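Villca Wire Handling Guide
Section 2: Wrist-View Method for Twisted-Pair Grasping

2.1 Purpose of this section

This section describes how to set up and run the wrist-view grasping method on the Villca cell. The method estimates the direction in which a flexible wire bundle leaves the gripper, using only the wrist camera. It is intended for research staff who have already completed the general safety instruction and the arm calibration in Section 1.

The method was developed within the Baverora project under the direction of Roxana Ayala. Users who publish results obtained with it are asked to state the software release and the background class (see 2.4) for every trial set.

2.2 Before you begin

Confirm that the following conditions are met.

The arm is calibrated and the Truvlow controller reports a ready state.
The machine under work is disconnected from its power supply and locked out.
The wrist camera lens is clean and its exposure is set to Fixed.
The trial log is open and an operator name has been entered.

CAUTION: Exposed conductors may be present inside the work area. Do not place hands inside the housing while the arm is enabled, even if the arm is at rest.

2.3 Procedure

1. Move the arm to the Approach position with the speed limit set to 20 percent.

2. Bring the sleeve of the wire bundle between the jaws. The jaws must close on the sleeve. Closing on the bare pairs deforms the twist and invalidates the trial.

3. Close the gripper in Soft mode. Wait for the grip signal to settle before continuing.

4. Start the Grorlow viewer and select Wrist. Check that the gripper tip and the free ends of the wires are both in view. If a free end is out of view, open the gripper and repeat from step 2.

5. Press Trace. The software marks a center line for each pair, beginning at the sleeve and ending at the farthest visible point.

6. Compare the traced lines with the live view. Where pairs cross, the tracer may exchange one for the other. Correct an exchange by selecting both lines and pressing Swap.

7. Press Accept to store the trace. Press Reject if either line leaves the wire for any part of its length.

8. Record the background class and the trace result in the log.

Note: A pair that bends back on itself should be traced to the top of the loop only. The returning strand is excluded from the direction estimate.

2.4 Background classes

The background strongly affects the tracer. Two classes are used.

Plain: the wires lie against a single matte surface of one color.

Mixed: the wires lie against or near polished metal, glossy molded parts, or other wiring.

White strands against a white panel are assigned to Mixed, whatever else is in view. In this situation the tracer depends on the colored strand of each pair, and short breaks in the line are to be expected. Breaks that the software bridges by itself need not be logged.

2.5 Result on the reference set

The reference set for this release contains 59 trials, all of the Mixed class. Most rejected traces came from two sources: reflections on steel edges that ran close to a wire tip, and loops that touched or overlapped the other pair. Changing the wrist angle before step 5 reduced the first type of error. It had no clear effect on the second, and loop handling remains under study.

Results from the reference set should not be applied to single wires or to flat cable. Neither has been tested with this method.

2.6 Ending a trial

1. Support the bundle with the passive rest, then open the gripper.
2. Return the arm to Home and disable it at the controller.
3. Inspect the sleeve for jaw marks. Replace a marked sleeve before the next trial.
4. Save and close the log.

Figure 2-1. Wrist view at step 4, Mixed class. The black sleeve is held at the gripper tip; the two blue and white pairs end in loops, the right one close to the steel frame. 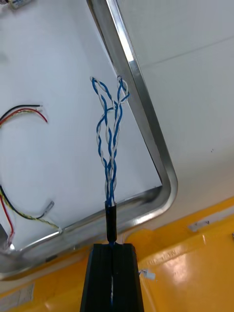
Page last changed: October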